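Gristach Centre for Play and Learning
Gallery: Small Blocks, Plain Tables

The Gristach Centre has held a teaching collection of counting and building blocks since 1958. The collection began as a single cupboard of classroom materials and now occupies two rooms on the upper floor of the Urkalden building, where it is used by schools, early childhood services and students in teacher training. This gallery accompanies the current program of table activities, which runs until the end of April.

The program was prepared by Ivone Guerra, Collections Officer, and is organised around a simple principle: one table, one surface colour and very few pieces at a time. Earlier programs placed full sets before each group. Teachers reported that younger children spent much of the session sorting and little of it looking, and the Centre has revised its practice accordingly.

About the collection

The block holdings are arranged in three groups. The Geren set, acquired from a school of that name upon its closure, contains 91 pieces in its original tray and is shown to visitors on request. The Dambrauskienė bequest is made up of coloured cubes, rods and flat tiles, and includes a handwritten lesson book, parts of which have been translated by Centre staff. The third group is the handling collection, which may be used freely during booked sessions and is replaced as pieces wear.

Colour is recorded at the time of cataloguing under daylight lamps. Older entries used the names given by the makers, and these did not always agree with one another. A revised list of 20 colour terms has been adopted for all new entries — the former names are kept in the notes field so that earlier research remains traceable.

About the tables

Activity tables are kept in plain, neutral colours. Patterned cloths were withdrawn from the rooms some years ago, as they made small pieces harder to find and drew attention from the task. Light is treated as part of the activity. Children are invited to notice where a shadow falls, how long it is and what becomes of it when a piece is turned or moved closer to its neighbour.

From the gallery

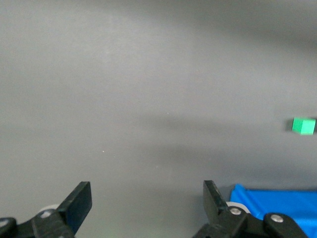 Green cube on a grey tabletop, with its shadow falling to the left.

The single cube is the starting point for the first activity, "Where Is It?", in which children describe a position in words before anything is moved. Suggested vocabulary includes near, far, edge, middle, left and right. Older groups may go on to compare the shades of the top and front faces.

Visiting and bookings

Table sessions are offered in the morning and run for 70 minutes, including time for packing away. Groups are asked to reserve in advance and to advise the Centre of any access requirements. The Geren tray is brought out by staff only and remains on the display bench throughout the visit.

Enquiries about the catalogue, including requests to reproduce pictures from this gallery, should be addressed to the Collections Officer at the Urkalden building.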